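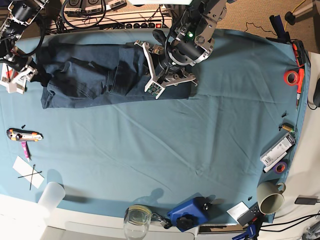
Navy on teal, with the creases still to be dealt with.

Ironing for people who would rather not

My mother ironed tea towels. She ironed handkerchiefs, pillowcases and, during one bad February, a shower curtain. I inherited her ironing board and none of her stamina, so most of what follows is about getting out of it.

Start at the washing machine. An overstuffed drum wrinkles everything in it, and so does leaving the load sitting there until you remember it at bedtime. Drop the spin speed to 80 per cent of whatever you normally use for shirts and trousers. They come out wetter and hang straighter, and gravity works for free.

Shake each thing hard before it goes on the line. Hang trousers by the hems, upside down, with the seams matched. Shirts go on hangers with the top button done up. I've heard people say you can hang a shirt from the tail with pegs, and you can, if you like peg marks.

Dark cotton and anything with a bit of wool in it should be pressed inside out, or through a cloth. An iron straight on navy leaves a shine that makes you look as though you've been sliding down banisters. An old pillowcase does for a pressing cloth. Wring it out well, lay it flat, press and lift. Don't scrub back and forth.

No board? Use a table, but pad it first. A folded blanket with a cotton sheet over it is fine, pulled tight, or you'll iron the sheet's wrinkles into your trousers with great precision. I did this before a wedding. Skip anything with a plastic backing, and keep off varnish altogether unless you want a white patch in the shape of your own impatience.

Aiman Wuisan, who ran a dry cleaner's for years and has the forearms to prove it, taught me to do the waistband first, then the pockets, then the legs one at a time. He also leaves everything on a hanger for ten minutes before wearing it. Put trousers on warm and the backs of the knees crumple before you've found your keys.

On steamers: I bought a Nekia handheld and it's good on curtains and dresses, hopeless on a collar. It spits if you tip it, too. Empty it after use - mine grew something.

Linen I have given up on. Wear it creased and look as if you own a boat.

Next month, limescale, and what I did to the kettle.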